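Handout 3: Teaching by Demonstration
Robot Handling Lab, course notes
Instructor: Ute Kleinschmidt

These notes cover what you need before your first session at the arm. Read them together with the safety sheet, which you must sign first.

1. Two ways to show a task

In kinesthetic teaching you put the arm in free-drive and move it with your hands. You feel contact directly, and the setup takes very little time. The drawback is that your hands and forearms are in view of the cameras, and the recorded forces include your own push.

In teleoperation you stand away from the arm and steer it with a handheld device or a second, smaller arm. The cameras see only what the robot will see later when it runs alone. You lose most of the feel of contact, so you have to learn to read it from the video. We use teleoperation for all graded work. The Duvedier station is set up for it. The Pacheco station is kept for free-drive practice.

2. What gets recorded

Each demonstration (an "episode") is one attempt at the task from start pose to finish. The Rultov logger saves joint positions, gripper opening and all camera streams on one clock. If a stream drops out, the episode is marked red and does not count.

Write down failed attempts as well. A failed episode with a correct label can still be used – a failed episode labeled as a success does real damage to the training set.

3. How many episodes

Each pair records 100 episodes of the assigned task. Of these, 40 must start from a changed pose, meaning that you move the arm to a new start position before you begin. Our shared set from earlier courses holds 3045 episodes, stored on the Clastodach server in the folder for this unit. Look through a few before you record your own.

4. Habits to practice

Move at a steady speed. Long pauses are copied by the policy, and it may stop in the same place forever. Approach along the same general direction each time. Close the gripper only when the fingers have stopped moving sideways. After release, open fully and back straight out before turning the wrist.

5. Processor handling at the fixture 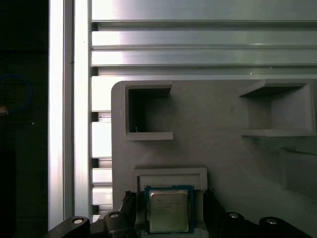
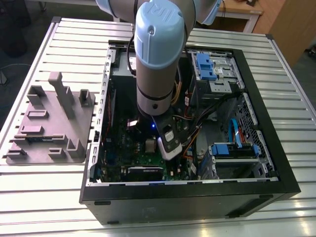

Arm, open computer case and fixture tray on the worktable.

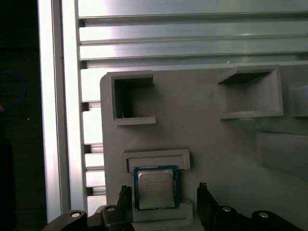
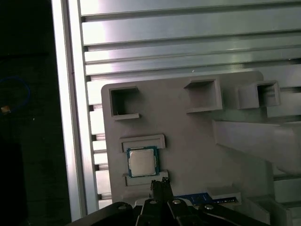
Grasp alignment is the part of this task that most pairs get wrong in their first episodes. A small error in wrist angle is hard to spot from the side, so check the wrist view before you close and again before you let go. In the last picture the fingertips are just below the lower ledge and the processor is between the two ledges. Use that view to judge whether the fingers are centered under the chip. If they are off to one side, correct the position first and only then move in. Do not correct while the fingers are touching the chip, as the sideways load ends up in the recording and the policy will learn it.

For your report, pick two episodes of your own, one good and one poor. Plot gripper opening against time for both, mark the moment of contact, and explain the difference in half a page. Reports are due before the December break.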